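Herringbone flooring

Herringbone flooring is a floor covering made of short rectangular wooden blocks or planks laid in a staggered zigzag. The end of each piece meets the side of the next at a right angle, so that the joints form a broken line across the room. The pattern takes its name from the bones of the herring.

Herringbone is often confused with chevron. In a chevron floor the ends of the planks are cut at an angle and meet in a straight seam, forming a continuous row of points. Retailers commonly use the two names interchangeably, and pale finishes, in which the joints are less marked, add to the confusion. 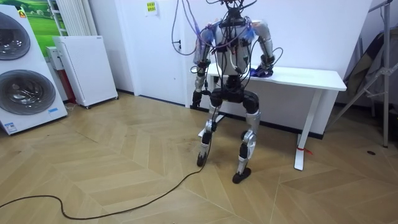
Can herringbone flooring be laid over an existing floor?
Engineered planks may be laid over an existing floor that is firm, dry and level. Carpet and loose boards must be removed first.

Laying generally begins at a center line marked along the length of the room. The first blocks are set at 45 degrees to this line, and the remaining rows are worked outward toward the walls. Cut pieces fill the edges, where many floors are finished with a straight border. A gap is left at the walls to allow the wood to expand and is covered by the baseboard.

In the town of Gorna, the pattern was adopted for public rooms under the architect Julián Requena. The reading room of the Bistach Library was laid with 379 rows of oak blocks and refinished in 2000. A later floor at Skarnen House used narrower planks in a light finish, with a border 2 blocks wide.

Routine care consists of dry sweeping and occasional wiping with a well-wrung cloth. Standing water can enter the joints and cause the blocks to swell. Solid blocks may be sanded several times, while engineered planks are limited by the thickness of their top layer.

See also: Basket weave (flooring); Parquet; Subfloor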